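Work > Notebook > Simulation

Print this page | E-mail this entry

2026-09-10

Reran the placement checks before touching the policy again. The batch from last night had finished by the time I got in, all 3480 episodes, with no crashes in the log. Setareh Soltani had asked for the seed list to be fixed before the run and not after it, so the seeds are now written into the config and committed.

The question is still the one from the Tirkby meeting: does randomising the room help the arm find the target object, or does it only make training slower? Fultiva, our scene generator, picks a room shell, places furniture against the walls and then scatters objects on whatever flat surface passes the support test. Shao is the policy. Tasta is the scoring script, which I have stopped trusting for anything placed high up.

Spent the first part of the morning going through rendered start states by eye. Most were fine. I kept one open on the second screen while I read the placement code, as it has the two objects up on the top board and nothing on the shelves below. 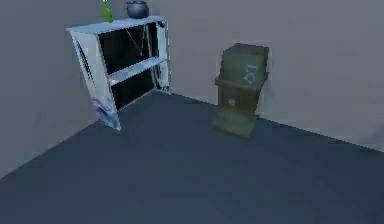 Start state, shelf-and-bin room. Bottle and pot on the top board, both compartments empty, floor clear.

The support test takes the largest upward-facing surface of a piece of furniture and ignores the rest. For a shelving unit with one middle shelf, the top board wins every time. So the objects go up there in every episode that draws this unit, and Shao never gets any practice at reaching into a compartment. That would explain the flat success curve on the shelf tasks since the last change. I had put it down to the learning rate.

Second point, less serious. The start view crops both objects at the top. Tasta counts an object as visible if any part of it is in view, so an episode like this passes the visibility filter. I would prefer a threshold on the share of the object's pixels. Setareh thinks the filter should stay loose and the camera pitch should vary instead. We did not settle it.

Changed the support test to sample from all surfaces with enough clearance above them. Started a short run of 1000 episodes with seven seeds, old test against new, everything else held fixed. No result yet. The queue is long and the job may not start until tonight.

To do: write a check that logs which surface each object lands on. Ask whether the October review needs the old numbers restated. Rename the output folders, which still carry the name of the previous study.

This site uses cookies to remember your reading settings. Accept | Manage cookies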